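Home > Exchange Students > Miltdale Diary > June

Miltdale, June – evening entry

The district orientation closed at 3 p.m. with 35 outbound students present. Each student received a copy of the travel rules and was asked to return the signed forms within 2 weeks. The Munon group will fly first. The Miranda group is still waiting for visas – the office expects them before the end of the month. Host family letters were handed out after lunch, and blazers will be ordered through Clasisport.

63 views | 2 comments

Contact the Exchange Office | Back to top

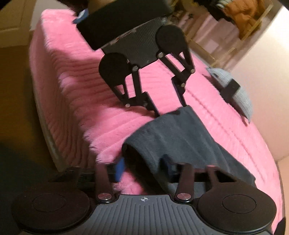
Pink blanket and dark gray cloth, June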